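Tables back in at Plorimura reading room, lost bottles still waiting

The long tables are back in the Plorimura reading room after almost 6 weeks away, and the room is open again from 9 in the morning. Side door only for now. Front door still sticks and the locksmith has been called twice.

The tables went out in March to Cieślak, the joinery shop behind the bus depot, for sanding and a new finish. Old varnish had gone sticky in the summers and there were ink marks all down the window side. Sabina Urban, who runs the room, had asked for the wood to be left pale. "We had one sample darker and it looked like a bank," she said.

Cost was not given. Urban would only say it came in under the quote, and that the leftover goes on lamps.

Reaction so far is mixed but mostly good. A couple of regulars miss the old brown. Kristýna Ondrejka, in most afternoons with her translation work, likes the light but wants felt under the chair legs, the scraping is "worse then before." Felt is on order.

Drinks are allowed at the tables if they have a lid. Same rule as last year. Hot food is still out, and so is anything in an open cup. Coasters are on the shelf by the sign-in book, please use them, the finish is new and Cieślak wants it treated gently for the first 5 weeks. 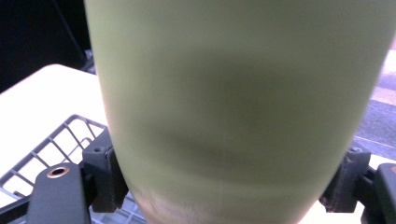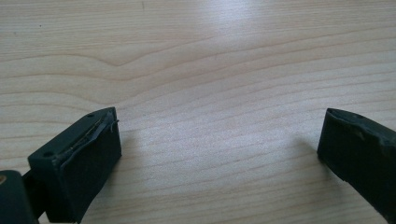
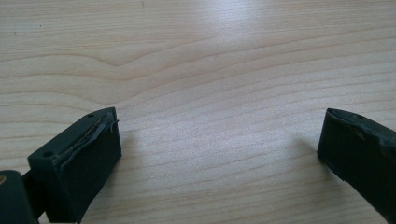 Pale green in the first picture, pale wood grain in the other two.

Lost and found

Now the other thing. The lost shelf is full again. Mostly water bottles and tumblers, also umbrellas, one good scarf, a bag of knitting with the needles still in. Urban says the shelf gets cleared at the end of the month and whatever is left goes to the Bralunitz charity shop on the corner.

To claim something, come to the desk before 6 and describe it. Color, size, any stickers or dents. No need for a receipt. Phone descriptions are OK too but staff can't hold an item longer than a day.

Chargers are kept seperately in the desk drawer, ask.

The Rermont book swap goes ahead in the same room next month, tables pushed to the wall. Last time 69 people signed in. Bring books in a bag you don't need back.

Last updated: 9 a.m.

Contact the news desk | Copyright Plorimura Neighborhood News | Back to top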